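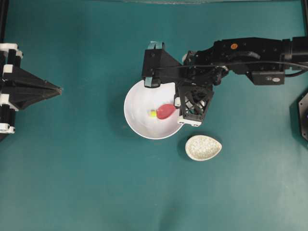 Toss anything with cracks in the glaze, one reply on the Clundudcombe swap board told me, it's full of old soup and you can't get it out. Now I'm second guessing half the drawer.

Asked 2017-10-21 in Kitchen & Table

Is a crackle glaze soup spoon ok to eat with? Got a mixed box of table stuff at the Goltum sale, 21 pieces, no paperwork. Most of it is fine, plain white, plastic, whatever. It's the ceramic spoon I'm stuck on. Fine brown lines all over the inside of the bowl part. Can't feel them with a fingernail. Meant to look like that or worn out? And can it go in the dishwasher?

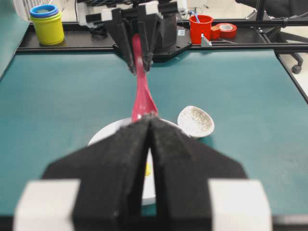 The crackle spoon, right of the plate. Pink plastic one is the other I use.

Answer 1 (48 votes)
Could be either. Some makers crackle it on purpose and rub color in, then a clear coat goes over the top. Some don't bother with the clear coat. No mark on the back = no way to know for sure. Try this, dry it really well, put a drop of strong tea on the lines, leave it 60 minutes, wipe. If the lines got darker then its not sealed. I'd keep that one for display or sugar packets. Hand wash either way, no long soaks.

Answer 2
just use the plastic one lol. they're all the same

Answer 3 (edited)
Agree with the tea test but check the light first. Tilt the spoon under a lamp. You want an even shine with soft edges, like the pale streak running slantwise across that green surface, no breaks in it. If the highlight goes all broken up right where the lines are, the cracks are probably open at the top. Not proof, a dull clear coat will fool you. I had a Bilgin set do exactly that and it passed the tea thing fine. Also plain white pieces can craze too, so look at thoes while your at it.
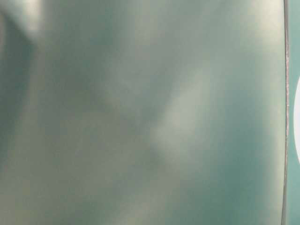
Lead is the other question and tea won't tell you anything about that. Old box with no paperwork, I'd want a lab to look before I ate soup off it every day. The swab kits miss stuff. Hold the spoon up next to something glossy if you can't judge the shine by itself, a smooth green like this with cloudy pale patches fading into the darker parts is what unbroken looks like. Estaven used to sell replacement soup spoons singly, might be cheaper than testing.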